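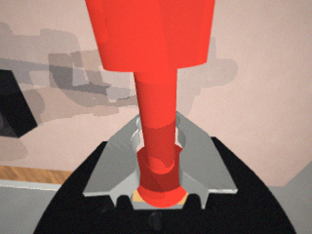 赤いもの、上のほうが幅広です。

台所で使うゴムべらを、とうとう買い替えました。前のものは先がすっかり毛羽立ってしまって、それでも手になじんでいたものですから、ずるずると引き延ばしていたのです(こういう道具ほど捨てどきが難しいですよね)。選んだのはKakettiの一体型のへらで、9月の頭から毎日のように使っています。

## よかったところ

まず、しなり具合がちょうどいいんです。ホットケーキの生地をボウルからさらうとき、縁にぴたっと沿ってくれて、最後のひとすくいまできれいに取れます。これまで指でぬぐっていた分がなくなって、なんだか得をした気分になりました。

継ぎ目がないので洗うのも楽です。前に使っていたTrimuraのへらは柄が抜けるつくりで、抜いて洗って乾かして、また差して……とやっているうちに、だんだん出番が減っていきました。

ジャムを煮るときにも活躍しています。いちじくを弱火で40分、鍋底をなでるように混ぜ続けても、手首が疲れませんでした。重さを台所のはかりで量ったら60グラム、軽いほうだと思います。

## 気になったところ

においは少し移ります。カレーのあとは一晩たってもほんのり残っていて、重曹を溶かしたぬるま湯に浸けたらだいぶ薄らぎました。お菓子用とおかず用で分けたほうが安心かもしれません。

それから、かたい生地には少し頼りないです。クッキー生地をまとめるときは先が逃げてしまい、結局いつもの木べらを出してきました。冷えたバターも苦手なようです。

## どんな方に

生クリームや卵、ゆるめの生地をよく扱う方には、気持ちよくおすすめできます。パンやクッキーが中心なら、もう少し腰のあるものを店先で曲げてみてから決めてくださいね。わたしはおかず用にもう一本、同じものを買い足すつもりです。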